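Aug 3, 2025. Windham workshop, back bench

Long evening, and a good one, so I want to get it down before I forget which screw was which. Orlando came by with the new tendon spool for the thumb (thank you, Orlando, it fits so much better than my sanded-down one!) and we had it threaded before the coffee was gone. The old line had frayed right where it goes past the second joint, which explains the twitch I'd been blaming on the servo since last week. Sorry, servo.

After that I retuned the thumb from scratch. Closing speed is down from 200 to 132 in the config file, and I put a 2 mm shim under the wrist plate because the palm always wanted to lean outward a little. Then on to blocks, with the orange one on the light blue one and the hand coming in from above. 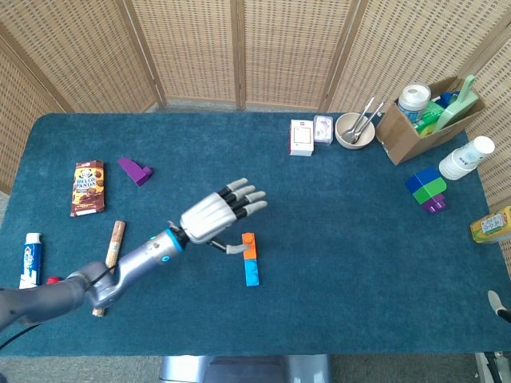 Heikki thinks I should give up on closing everything at once and let the thumb arrive first, then bring the fingers to it. I grumbled, but I've written it his way in a copy of the grasp script, saved as trivitz_thumbfirst, and I'll run the two side by side next time. Please leave the original alone until then, whoever gets to the laptop first!

Still to do: print a spare spool, tidy the cable by the elbow before it snags on something, and order 6 more of the little black bushings from Rosales. I'd also love softer fingertips, but Heikki Mustonen has promised to pour me a set by November, so I'm being patient, or trying to be.

Config is backed up on the blue stick in the top drawer.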